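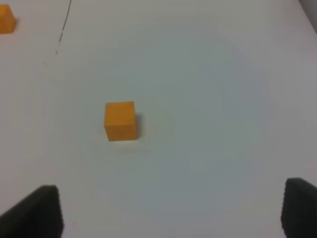 Figure 4.1 Wrist camera view of the table, with two orange cubes and the open gripper fingers.

Chapter 4
Learning Placement from Two Views

In Chapter 3 the policy had one camera and one cube. This chapter adds a second camera and asks for more: cubes of two colors must be brought inside a taped area and set side by side. We call this the Drina task, after the lab bench where it was first run.

A wrist camera gives good detail near the fingers, but a cube a short way off can slip out of view. A fixed camera keeps the whole table in sight – at the cost of detail, and with the arm often blocking the cube that matters most. 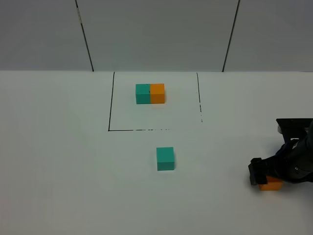

The tape is worn at one corner, and the policy has to treat the area as a full rectangle anyway. We did not replace the tape between runs. A method that needs perfect markings is of little use outside the lab, and the Varma policy described in Section 4.2 was trained with the line as it stood.

Training used roughly 11 hours of demonstrations. We compare two ways of joining the camera views: stacking the features early, or letting each view make its own estimate and merging them late. Late merging did better at placing a cube flush against its neighbor. Early stacking was faster to train and made fewer errors in choosing which cube to pick up.

Readers who skipped Chapter 3 should review the notes on gripper calibration before going on.

Skirum Open Textbooks uses cookies to remember your place. Accept | Settings
Shares: 2
© Skirum Open Textbooks | Contact | Back to top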